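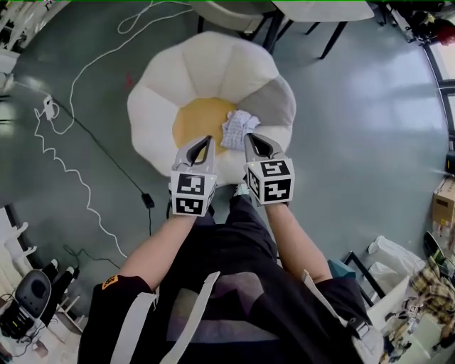
A flower-shaped floor cushion with a yellow centre

A floor cushion is a stuffed pad of cloth or leather laid directly on the floor and used for sitting, kneeling or lying. It differs from a seat cushion in that it has no frame beneath it, so the filling must carry the whole weight of the sitter.

History
Floor cushions were in use wherever people sat at ground level, and chairs displaced them only in part. In the town of Rurkow, a household inventory of 1444 lists 17 cushions "for the boards", stored apart from the bedding. The same inventory gives their filling as chaff and wool waste. Later Rurkow examples were made from worn curtains and coats, and few survive — the covers were usually cut up again for rags.

Construction
Most floor cushions consist of an inner case and a removable cover. The inner case is closely woven to hold the filling. Round cushions are cut as two discs, joined either edge to edge or by a side strip known as a border. Shaped cushions, including stars, leaves and flowers, need notches cut into the seam allowance at each inward curve, or the cloth puckers when turned. In flower shapes the middle is often a separate disc sewn on before the two halves are joined. Stitching through all layers at this point, called tufting, stops the filling from moving outwards.

Filling
Common fillings are kapok, wool, buckwheat hulls, foam and polyester fibre. Hulls keep their height under load but are heavy and noisy. Fibre is light and can be washed, though it flattens with use. The Andeo pattern, a round cushion 564 mm across, is filled in two chambers, with foam below and fibre above.

Manufacture
The Jelínek works at Rindine produced floor cushions for schools and employed 217 people at its largest. Its covers were sold separately from the inner cases, and were fastened with tapes until zips came into use.

See also
Bolster
Hassock
Pouffe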